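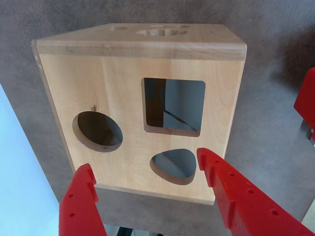

How long does it take to get a kid off the waitlist for daycare in Verkley? Nine months for us, and that was with me ringing every second week.

Long thread, typing this on the bus so bear with me

We put our name down at four places. One never rang back. One charges a 36 dollar "application fee", non refundable, and then tells you there's 100 families ahead. They knew that before they took the money!!

Third was Tavares St. Lovely. Closes at 5. I finish at 5. So.

Fourth is where we ended up, the one on Burkley Rd behind the servo. Wasn't our first pick, now I'd fight anyone who said a word against it

Things I wish I'd asked on the tours:
– do you pay for public holidays (we do, everywhere)
– what happens if you're ten mins late
– is lunch included or am I cutting grapes at 6am
– how long have the room staff been here

That last one matters more than the nice garden imo. Our room leader Shiela has been there since before the extension went on and it shows. Place I liked best on paper had three different people in the toddler room in one March

Also get it in writing which days you've got. We were told Mon to Wed over the phone, then the email said two days, then it was "subject to availabilty". Took Solange in the office one arvo to fix it but only becuase I'd kept every email

Money. First year cost us 4,000 more than I'd budgeted. Subsidy paperwork went in late (my fault), they don't backdate as much as you'd hope, and then there's sunhats, nappies, the bedding bag, the other bedding bag

Settling in was rough for a fortnight. Tears at the gate, mostly mine. Kobina did drop offs in the end, kid waved him off like a taxi

Anyway info night at Burkley Rd is 23rd March, 6.30, use the side gate, parking is awful so walk if you can

If you're pregnant and reading this put your name down today – then ring them. Then ring again

ok my stop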